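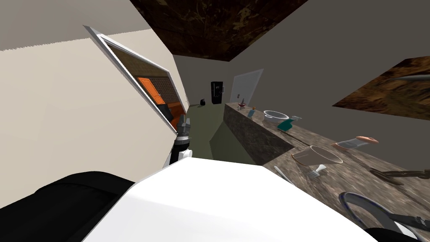

Ticket 356 - Trurnel kitchen sim, counter-clearing task
Product: Trurnel home-robot simulation kit, trial licence
Opened by: Etelka Gulyás, Gramton
Handled by: Encarnación Manzano, Karkness support
Status: waiting on customer

Etelka, 9:40 am
The whole kitchen is on a lean in the head view. Your brochure says "level horizon out of the box". I have been through the box. Mug is lying on its side on the granite counter, spray bottle is tilted as well, and I can't tell which of us is sideways. Arms respond to the controller. Left the Lynch controller profile on default.

Encarnación, 10:15 am
Thanks for the capture. Two separate things, I think. The tilt is usually head roll carried over from the last episode. Please try:
1. Stop the episode. Don't pause it, pausing keeps the pose.
2. Set head roll to 0 under Robot > Posture.
3. Reload the kitchen with "keep pose" unticked.
4. Send me the log, last 300 lines is plenty.

Etelka, 11:05 am
Did 1 to 3. Horizon is level, my neck thanks you. The mug is still on its side. Log attached. I note that "keep pose" is ticked by default, which is a bold choice of colour for a trap - grey on grey.

Encarnación, 11:50 am
Log shows object scatter at level 2. At that setting items can spawn lying down on purpose, so the mug is behaving. For upright crockery set scatter to 0. I've passed on the comment about the grey.

Etelka, 1:20 pm
Scatter 0 works, mug upright on reload. Is there a way to have the mug stand up and the fork stay wherever it likes? We want to practise forks. Also the manual lists scatter under "Ambience", where I would have looked for curtains.

Encarnación, 2:05 pm
Per-object scatter is in the paid licence only, sorry. I can extend your trial to the end of May so you can test it with that switched on. Let me know and I'll send the key.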